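Home > Kitchen & Table > Reviews > Bowls

Filed under: Everyday dishes, Small kitchens, Gifts under the tree

Print this page | E-mail to a friend

The Hondton cone bowl in pale green, after a season of breakfasts

By Ntombi Hendricks
Thu 13 January

I should say at the start that I didn't need another bowl. My husband will tell you the same, at greater length. We had a cupboard full of them already, most of them white, a few of them chipped, and one enormous one that only comes out for potato salad. But in October my sister and I spent an afternoon walking up and down the shops in Ndlovu, mostly to get out of the house, and there in the window at Arham was a stack of these cone-shaped bowls in a green so soft I went back past the window twice before I went in. I came home with two. By the end of the month I had gone back for more, and they have been on our table nearly every day since.

They're sold as the Hondton cone bowl. Mine are the pale green, and the shop had a cream and a kind of slate color as well. I paid $14 apiece, which I thought was fair for something with a bit of weight to it (my daughter thought it was a lot for one bowl, but she eats her cereal out of the measuring cup, so I don't take her advice on dishes).

The shape is what you notice first. Most of my old bowls are round-bellied, and these go straight in from a wide mouth to a narrow little bottom, like a paper cone from a snow cone stand with the point taken off. I was worried about that. I pictured oatmeal all over the place mats by the first weekend. I'm happy to say it hasn't happened, although I'll come back to the question of tipping because it does matter for some people.

I love the rim. It's thick and rounded and a shade lighter than the rest, close to white, and it feels good on the lip if you are the sort of person who drinks the last of the soup straight from the bowl, and I am. A thin rim always makes me feel I'm going to chip either the bowl or a tooth. With this one I've knocked it against the faucet more times than I care to admit and there's no mark on it so far.
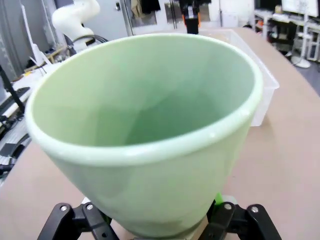
The color is harder to write about because it changes so much with the time of day. In the morning, with the light coming in low over the sink, the green is hardly there at all, and by suppertime under the lamp it looks closer to mint, deeper down inside the bowl where the walls come together. The finish has a little gloss to it, enough to pick up a shine along the edge, and it wipes clean very nicely. Tomato soup, beet salad and a turmeric rice that has stained every plastic tub I own have all come off with a soft sponge.

Now, what do I use them for? Cereal and oatmeal, of course. Soup, as I said. They are lovely for ice cream, because the narrow bottom keeps the melted part together and you can chase it down with a teaspoon. I've beaten an egg in one in a hurry and the whisk fit fine near the top but got cramped toward the bottom, so I wouldn't make a habit of it. Noodles are not so good. You get a tall heap and the sauce sinks to where you can't reach it, and everyone at the table ends up lifting and stirring and splashing. Salad is somewhere in between. A small side salad looks very pretty with the leaves coming up over the rim, but try to cut a tomato in there and you'll be sorry.

About the tipping. With food in it, on a flat table, the bowl stands well enough and I don't think about it. Empty, or with a long heavy spoon leaning on one side, it's a different matter. Our youngest grandson is 7 and he sent one rolling in the first week by resting his elbow on the edge of it. It landed on the rug and was fine, and so was he, but when the little ones come over now I give them the old white bowls and keep the green ones for the grown-ups. If you have a toddler, or a cat like ours who likes to put one paw in things, I'd think about something with a broader base.

Storage is the other thing to think about before you buy a whole set. They nest one inside the other, since they all taper the same way, but the stack gets tall in a hurry and it leans a bit. I tried them on the upper shelf and didn't like reaching for them up there. What has worked better is keeping them low, in a drawer with a folded dish towel underneath. My neighbor Tumelo Mabuza has the same bowls and keeps his in a plastic bin on the bottom shelf of the pantry, two short stacks side by side, and I may well copy him when I get around to clearing ours out.

I did compare them with the Enex everyday bowl, which my sister swears by. The Enex is wider at the foot and lower, and it's a better bowl for noodles and for children, no argument. It's cheaper too. But it is a plain sort of thing and the glaze on hers has gone dull where the spoons scrape. If I were setting up a first apartment I would probably buy the Enex and be perfectly content. I'm not setting up a first apartment, though, I'm a woman with a table I like to see looking nice, and every time I set the green ones out somebody remarks on them.

A few small grumbles. The paper label on the bottom was stuck down with something fierce and took a good soak and some cooking oil to get off. The shop wrapped them in one sheet of tissue between the two, which made me nervous all the way home on the bus. And I wish they made a saucer or a small plate to go under, as I never know quite where to put the spoon.

Would I buy them again? I already have. My sister-in-law is getting a pair in the slate for her birthday, so if you know her, please don't say anything.

Print this page | E-mail to a friend

Previous review | Next review | All bowls | Mugs | Plates | Back to top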